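Budget for second gripper set, garment folding
Forum: Equipment & Purchasing

mkerekes
Caleo quoted $2,194 per pair of hand-held grippers, freight extra. We need 2 pairs by July. Worth it over Wukel?

suna_22
Wukel is cheaper but the pads are glued. Price spares first.

tolv
Disagree. Pads are a consumable, budget them as such. Finger stiffness matters more on denim.

mkerekes
Denim is most of our list: jackets, laid flat on a bed, front up.
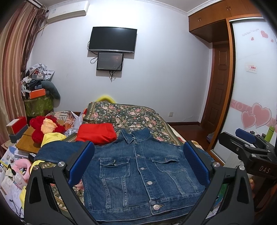 Lead time is 22 days from order, so I'd need sign-off this month. Colour of the pads is irrelevant to me.

suna_22
Get the spares price in writing.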